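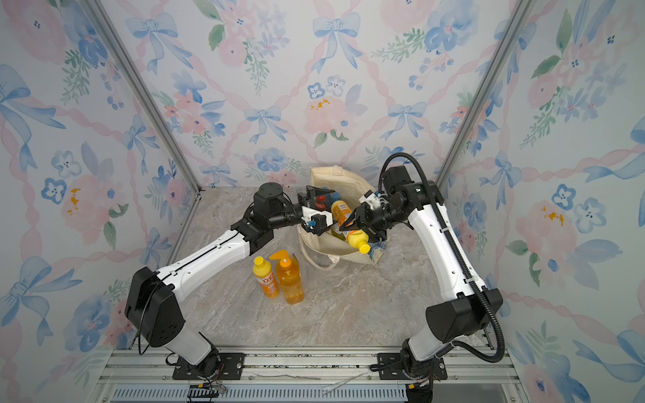 Plullex bagging cell: notes from the Zustness open day

Posted 26 Sep 2021

Zustness opened its demo building in Gollavo to buyers for one day, and I drove over to see the Plullex. It is a two-arm cell for filling soft bags with mixed goods. Our shop sends out gift sets and refill bundles in canvas totes, and we have been filling them by hand at two benches. I went with a list of questions and got answers to most of them.

The building is on the east side of town, past the rail yard. Parking is in back, and you sign in at the side door. Groups were kept small and each one got a little under an hour at the cell, followed by coffee and a price talk in a meeting room upstairs. I stayed for a second group as well, which the staff had no problem with.

What is in the kit

The Plullex comes as a frame with both arms bolted to the front edge, facing in. The frame is aluminum extrusion. You get the two arms, a parallel gripper on each, a small camera at each wrist, one fixed camera for the whole work area, and a control box that sits on the floor beside the cell. Xia is the software that runs it. You pay for Xia separately, by the year, and the cell won't run without it.

The frame is shipped assembled. Zustness says it takes one day to install, with a second day set aside for training two of your people. You supply a level floor and a dedicated circuit. Compressed air is not needed, as the grippers are electric.

The bag job

The demo used a canvas tote and a mix of plastic bottles: squeeze bottles, flip-top bottles and one with a pump. This was close enough to our own work to be useful. Pump bottles are a nuisance for us. They are top-heavy and the spout catches on things.

The arms share the job. One can reach into the bag while the other brings a bottle to the opening. They work very close together at the mouth of the bag, closer than I expected, and I did not see them touch during either session. The speed is slow. An experienced packer at our benches would be well ahead after the first few bottles. Zustness did not argue with this. Their case is that the cell can be left on through the evening.

In my two sessions the cell dropped one bottle, a slim squeeze bottle it had taken too near the cap. Xia stopped, looked again with the fixed camera, and went back for it. The second try was fine. A tall bottle in the second session was left leaning on the rim, and the operator had to reach in and straighten it. He paused the arms from a tablet first.

I asked about bags with a liner, since our refill bundles go out in one. The operator said a clear liner is harder for the wrist cameras than bare canvas because of the shine and the folds. Their advice was to run a batch of your own bags before ordering. They do this at no charge if you ship the bags and the goods to Gollavo.

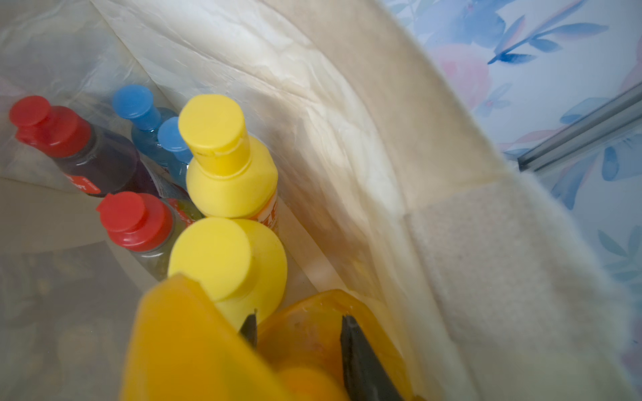

Setup and teaching

New jobs are taught by moving the arms by hand. You guide them through the job again and again, moving the bag and the bottles a little each time, and Xia builds the job from those runs. Zustness recommends 200 runs for a bag job like this one. I was told that takes a trained person three to four days. The demo job had been taught with 709 runs, which they had been adding to since July, so a buyer should not expect the same results in the first week.

Adding a new bottle to a job that already works takes fewer runs. They would not give me a number for this. It depends on the shape, they said, and on whether the cap is one the cell already knows.

The job is saved to the control box and can be copied to a second cell. It cannot be opened in any other software.

Handles

Tote handles are the part I cared about most. They flop over the opening and get packed in with the goods, and customers complain. Xia treats handling the straps as a separate job step, which you can put before filling, after it, or both. Teaching it adds to the runs above.
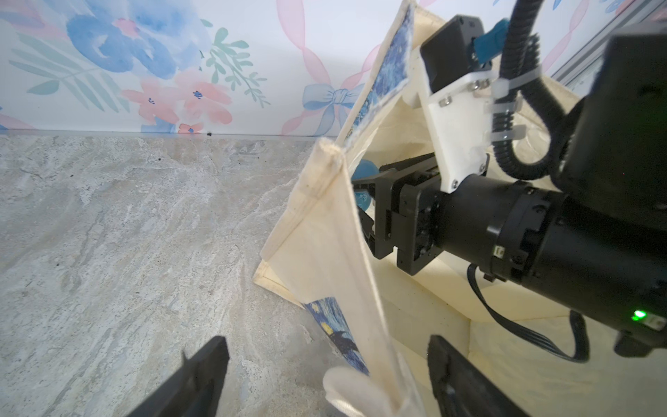

Left gripper at the tote handle, right gripper inside the bag.

I watched the handle step several times. The thick cotton straps seem to suit these grippers. I would like to see it tried with thin ribbon handles, which we use in December, and I have asked for that to be part of our trial batch.

Prices and service

There was no printed price list. The numbers below are what I was told upstairs, before tax.

Xia license, per year: $1496
Spare finger set, one gripper: $200
On-site service visit: $600, parts extra

The cell itself is quoted per customer, and I am waiting on ours. Lead time at present is 11 weeks. The warranty covers one year on the arms and six months on the grippers and cables. Finger pads are treated as wear items and are not covered.

Remote support is on weekdays only. For us that is a problem, as we would mostly want the cell running on weekends. I raised it and was told a weekend plan is being worked on, with no date.

What I still need to find out

Noise. The room had music on and I could not judge it.

Floor space with the control box and a cart beside it. I measured the frame but not the clearance in back.

Whether the cell can open a folded tote by itself. In both sessions an operator set the bag in place, already open.

Our sample box goes out this week with a dozen lined totes, the refill bottles and the ribbon-handle bags. Zustness will send back video of the runs along with the quote.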